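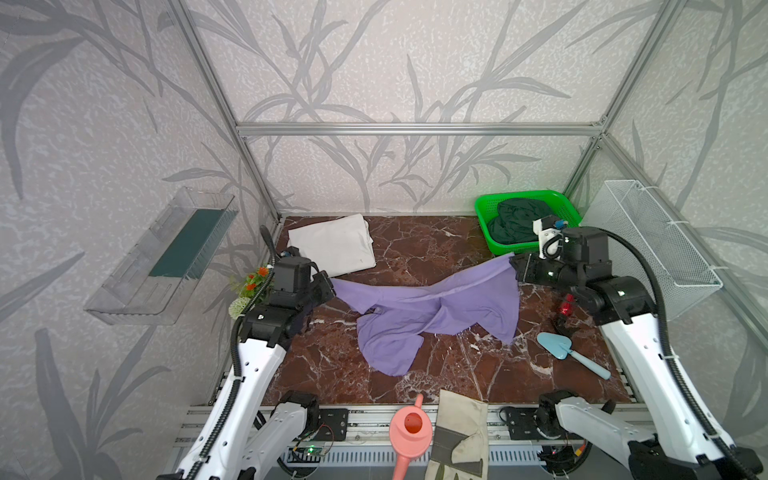 Grastgate's new desktop MIDI controller is finally out, and I've had one plugged into my laptop since Sunday, so forgive me if this reads like it was typed with one hand on a fader.

The thing is called the Lirnelside, and if you've been following the company's forum at all you'll know it has been "nearly ready" for a very long time. It's a compact control surface for people who mix at home: motorised faders, a row of endless knobs above them, transport buttons down the right side and a proper jog wheel (hooray!). It talks to your computer over USB-C and also has old-school five-pin MIDI sockets on the back, so my ancient drum machine gets to join in too.

There are two versions. The smaller one has 3 faders and a price I can nearly justify to my partner. The bigger one has 6, and that's the one I've got on loan. Both use full-length 100 mm faders, which you don't often see at this size, and they feel lovely. There's a bit of weight to them, they don't wobble, and when you switch banks they scoot off to their new positions with a soft little whirr that I could listen to all day. If you record in the same room you mix in, there's a quiet mode that slows them down. I tried it with a condenser mic an arm's length away and couldn't pick the faders out once the guitar came in.

Setup was easier than I'd feared. I plugged it in, opened my recording software, picked the controller from the list and off it went. The editor, which Grastgate calls Condetti, lets you save your own layouts, and the unit will remember up to 1000 of them. I can't imagine what anyone would do with that many. I've made four and I've already forgotten what the second one does. Condetti is a free download for Mac and Windows, and there's an iPad version promised for December, although it'll do less than the desktop one to begin with.

I had a quick chat by phone with Consuelo Benítez, who headed up the design, and asked her why it had taken so long. "The faders, the faders and then the faders," she told me. The first batch of motors was too loud for her liking and the team went back and changed the lot. She also said the colour of the little screens got argued over for weeks, which I fully believe, as they're a sort of warm amber and much kinder on the eyes at night than the usual blue.

It's not all roses. The power brick is enormous and takes up two spots on my board. There's no footswitch socket on the smaller model, and I reckon that's a mistake, as solo players are exactly the people who need to punch in with a foot. And the jog wheel did lose its connection once, after my laptop went to sleep, and I had to unplug the whole unit to get it back. Grastgate says there's a firmware fix on the way.

If you've already got their Alcaraz preamp, the two will link up with a single cable and you can ride the input gain from the first knob. I don't own one, so I borrowed a mate's for an evening and it did what it says on the box. Being able to nudge the gain without getting up from the piano stool is a small luxury, but I got used to it very quickly and was a bit grumpy giving the preamp back!

Both models are in the shops now, in black or a pale grey, and a padded carry bag is sold separately. The loaner goes back next week. I'll post a longer write-up with some before-and-after mixes once I've finished the EP I'm meant to be working on instead of fiddling with layouts.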